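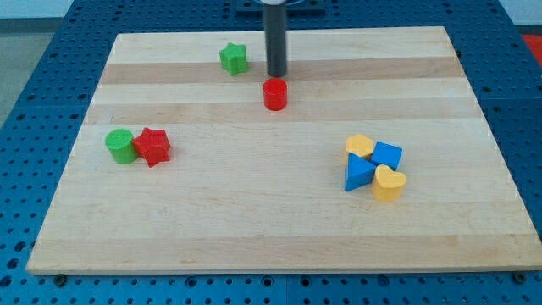

Drirnex push-tip comparison, data card

Drirnex compares two end effectors for planar pushing on one arm: the Grarton rod and the Dilton rod. Both runs use the same controller settings, the same camera pose and the same block set. The maple board stays on the perforated table for every trial, and blocks such as the red cylinder near the rod tip and the yellow heart are pushed on its surface only. Commands go out at 10 Hz.

Contents
grarton/ – 16 episodes
dilton/ – 11 episodes, same start layouts where possible
calib/ – camera and tip offsets, one file per rod

Known issues
Tip height in dilton/ was set 2 mm too high before the April recalibration. Use the corrected offsets in calib/. Contact force was not logged.

Maintained by the Coetzee lab. Last updated 2018-10-19.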